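Dostell Housing Association: Household Advice
Keeping Condensation and Mould Under Control

Tenants are asked to read this page before reporting damp. 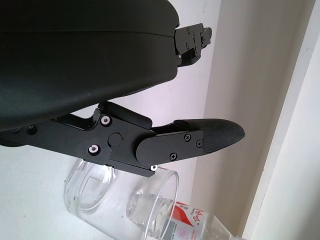

Where condensation comes from

Warm air holds moisture from cooking, washing, drying clothes and breathing. When that air meets a cold surface, such as a window or an outside wall, the moisture settles as water. Corners, window reveals and the backs of wardrobes are the places most often affected.

Condensation should not be confused with a leak. A leak usually leaves a stain with a definite edge, often brown or yellow, and may grow after rain. Leaks must be reported to the repairs desk without delay.

In the kitchen

Cover pans while they are boiling. Run the extractor fan during cooking and leave it on for 9 minutes afterwards. The kitchen door should be kept closed until the windows have cleared.

In the bathroom

Run cold water into the bath before the hot. After a shower, wipe the tiles and the screen with a dry cloth and wring it out into the basin. Do not switch off the fan at the isolator. Fans fitted in the Grondasar block have a pull cord, which should be left in the "auto" position.

Drying clothes

Dry clothes outdoors where possible. If they must be dried indoors, place the airer in the bathroom with the door shut and the window open. Clothes should not be hung over radiators. Vented tumble dryers must have their hose led outside.

Heating

Low, steady heating is preferable to short bursts. Portable gas or paraffin heaters are not permitted in any of our homes.

Removing small patches of mould

Wear gloves and open a window. Wipe the patch with a fungicidal wash, following the maker's instructions on the bottle, and let it dry fully before redecorating. Do not brush mould dry. Cloths used for the work should be bagged and thrown away. Patches that return within 7 days should be reported.

Further help

Requests for a damp survey should be addressed to Kiran Malhotra, Property Services, quoting form 63. Tenants of the Stondero flats should state their floor as well as their flat number.

Page revised September 4, 2021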